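News & Media > Food & Drink > Press Releases

Search this site Enter keywords Go

Hagedorn brings seaweed pantry range to grocery shelves

13 Nov 2018

CLADAROW – Hagedorn, a maker of soups, stocks and dried goods, today announced a range of everyday foods made with farmed kelp. The range is sold under the name Skulside and goes on sale this week in 527 grocery stores.

Skulside has 15 products at launch. They include dried kelp flakes, a kelp and onion broth, two kinds of noodles, a bean and kelp burger mix, a salad seasoning and a line of crackers. All are meant for ordinary home cooking and can be kept in a cupboard until opened.

Seaweed has been a regular part of meals in Japan, Korea, Wales, Ireland and many other places for a very long time. Most American shoppers know it from sushi and not much else. Hagedorn began work on the range after customers who bought its vegetable broths asked for more foods with a savory taste and no meat.

The kelp comes from Zulow, a grower that farms it on ropes in cold coastal water. The lines are seeded in the fall and the crop is cut in spring, with the last of this year's harvest brought ashore in May. Kelp grown this way needs no soil, no fresh water and no added feed. Zulow washes and dries the blades close to the landing dock and ships them to Hagedorn in sealed bags. 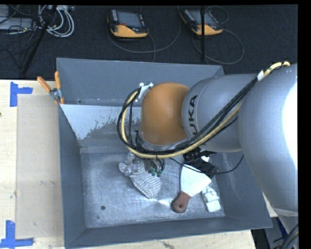
Taste was the main concern during development. Kelp can be strong when it is used alone, and early versions of the broth were too salty for most of the people who tried them. The recipe was changed several times, with less salt and more roasted onion. Packing was looked at over the same period. The first crackers were also dropped in favor of a thinner one made with rye flour, which holds its snap better once the box has been opened.

The noodles are made from wheat and kelp powder and cook in the same time as regular dried pasta. The flakes can be shaken over eggs, rice, popcorn or baked potatoes. The burger mix needs only water and a little oil, and makes four patties. Cooks who are new to seaweed may want to start with the broth, which is the mildest item in the range and can be used in any recipe that calls for vegetable stock.

Kelp is naturally high in iodine. Each package carries a suggested serving size, and people who have a thyroid condition or have been told to watch their iodine should speak with a doctor before eating it often. The crackers and noodles contain wheat or rye and are not suitable for people who avoid gluten. The broth, flakes and seasoning are made without either grain.

Hagedorn will offer in-store tastings in 10 cities through the winter. Visitors will be able to try the broth, the crackers and a noodle salad, and take home a recipe leaflet. The same recipes are printed on the inside of the noodle boxes. They include a clam chowder, a cucumber salad and a pot of beans cooked with a strip of dried kelp.

A second group of Skulside products is planned for next year, including a frozen dumpling and a kelp pickle. Store dates and prices for those items have not been set.

About Hagedorn

Hagedorn makes soups, stocks and dried foods for home kitchens and restaurants. The company is based in Cladarow. Its products are sold in grocery stores and through food service suppliers.

Retailers who would like samples of the Skulside range, and editors who need product photos or recipes, can contact the Hagedorn press office in Cladarow.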